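4.2 Where the second payment goes astray

We turn now to the households in the Wultholm sample who lost money through a shared wallet, that is, an arrangement in which two people draw on one balance from their own phones.

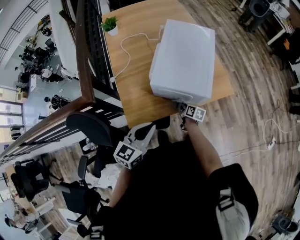
Of the 350 people who answered our survey, 329 had used a shared wallet at least once, and a good many of them told us, very kindly and often at some length, that they had never looked at the permissions screen after the first day. We have a great deal of sympathy with this. The screen in the Nalasow app sits three menus deep, and the wording on it - "linked member may act" - gives little hint that a linked member may also add another linked member.

Most of the frauds reported to us made use of that gap. A stranger, met through a second-hand sale or a room to let, would ask to be linked for a single small payment, and would then bring in a second account, which did the taking. Figure 3 shows a wooden table on a mezzanine above an open office area. Victims usually noticed the first small payment and thought nothing of it, as it was the sum they had agreed to.

The Tirnitz interviews, which we come back to in Section 5, tell much the same story, though people there were quicker to ring their bank. We would be wary of making too much of the difference. The MacPherson scale, which we used to measure how much people trust a new contact, was given to the Tirnitz group only after the interview, and talking over a loss for an hour may well have coloured their answers.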